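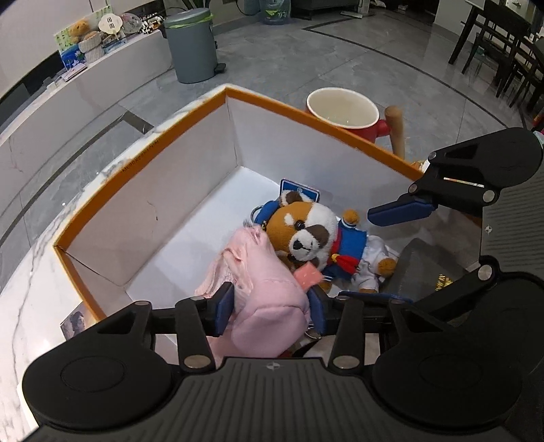

Charity shops should stop taking stuffed animals by the bag. I have sorted donations at our shop in Amadwood for 13 years, and soft toys are the one thing we never run out of.

In January we had 245 of them in the back room. We sold 40. A plush rabbit brings in a dollar if it still has its tag, and less if it doesn't. Meanwhile we turn away lamps and winter coats for lack of shelf space.

Romana Štefanec, who prices the toys, disagrees with me. She thinks a parent who is told no at the door won't come back with the good things. Maybe so. I think most people would accept a limit of two per visit if the sign were polite.

Families could also pass toys to a cousin or a neighbor first, as mine did. Some of what arrives in July has plainly spent years in a garage, and I would like to be able to say no to it.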